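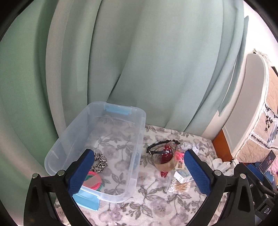 How do you sort small stuff into a clear bin so it stays sorted?

Yareli Ventura
Posted Fri 23 June

I've been using my bed as the sorting table (flowered blanket, everything dumped in the middle) and I keep ending up with one clear plastic bin that's a jumble by the weekend. Headbands, toy cars, tissues, bits of paper, you name it. The bin has those latch handles on the ends and it's a nice size, but it's just one big space inside! Do I buy dividers, or get a bunch of smaller boxes? My closet shelf is only 16 inches deep and I'd love to keep this cheap.

Pindusmont

Skip the dividers, I had a set and they slid all over the place. I use zip pouches inside the bin, four of them, one per kind of thing. Hair stuff goes in its own pouch or the headbands catch on everything. Before you put anything back, tip the bin on its side and check the corners. Mine always has an old tissue in there, and once a receipt I'd been hunting for since last July.
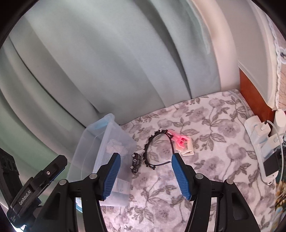
Brendale

Pouches are fine but my kids never zip them. We went with two bins, toys in one and hair things in the other, and a strip of tape on the end with the name on it. Toy cars are heavy for their size and they'll bend a headband if it's underneath, so at least keep those two apart. And measure the bin with the latches on, mine stick out more than I figured and the shelf door wouldn't close.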